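Sultton opens flannel collection for winter, adds shirt repair at Pula store

PULA — Clothing reseller Sultton will start its winter flannel collection in November, taking in used plaid shirts at its Pula store and at partner shop Falcão. The company wants to collect 400 shirts this season, up from 270 last winter.

Shirts are sorted, folded and checked before they go on sale. Those with worn cuffs or missing buttons go to Rarkine, the repair workshop Sultton has used for the past five years. 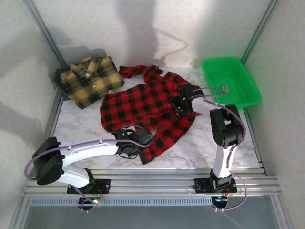

A folded yellow-and-black plaid shirt and a red-and-black buffalo check flannel on a marble-patterned tabletop, with a green basket.

"People keep flannel for a long time, and it usually has years left in it when they give it up," said Botond Gál, who manages the collection. "We ask that it comes in clean. We can deal with most of the rest."
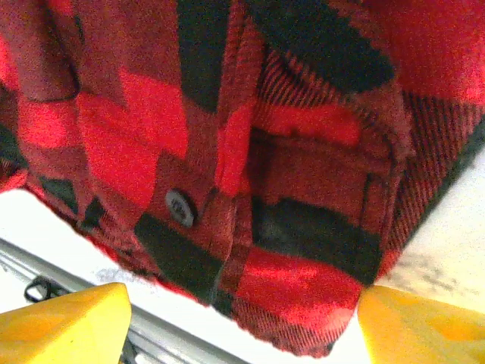
Sultton checks every shirt by hand against the same short list. Staff start with the collar and cuffs, then go down the front. On a buffalo check shirt with a button placket and a flap chest pocket, they look over the buttons, the pocket seams and the hem, where fraying tends to show first. A frayed hem does not rule a shirt out — Rarkine can turn and restitch it.

Donors receive a store credit of 5 euros per shirt, up to 300 euros per household. Children's sizes are accepted. Lined jackets are not.

Drop-off is at the front counter until 6 p.m.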